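Closing the gap, one stitch at a time

Marleny Flores teaches suturing at the Plitwood skills center, where surgical residents spend their first weeks doing nothing but closing. The course began in February and will run for 18 weeks. We met in her office on 21st March, between two classes.

She did not set out to teach. "I was covering for a colleague," she says. "Then I was covering for him again, and after the second year they put my name on the door."

Most of her students arrive able to tie a knot. What they can't do, she says, is leave tissue alone. "They pick up the edge, let go, pick it up again. Every grab does a little damage. I want them to decide where the needle goes before they touch anything."

She starts them on short, straight incisions and asks for even spacing. Speed is not graded until the last month. "I had a resident, Batano, who was very fast and very proud of it. His stitches looked like a fence after a storm. I made him slow down and he was angry with me for a week."

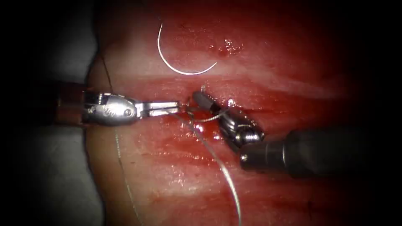 Photo: Morkent Surgical Education

Handling the thread takes up more class time than anything else. With robotic instruments the surgeon works from a console, and on many systems there is little or no sense of touch, so tension has to be judged by eye. "You watch the thread and you watch the edges of the tissue," Flores says. "If the edges turn pale or bunch up, you've pulled too hard. Beginners look at the tips of the instruments. I keep telling them to look at what the tips are holding."

Passing the thread from one set of jaws to the other is the step that students repeat most. Flores asks for 1000 passes over the course, logged in a notebook. Her former student Urrego handed in 1847. "I didn't check every line," she says. "But his hands were steady, so I believed him."

Does she still practice herself? "On Sundays, if the room is free. I do one long closure and then I take it all out and go home."

The next group starts when this one finishes, and the list is already full.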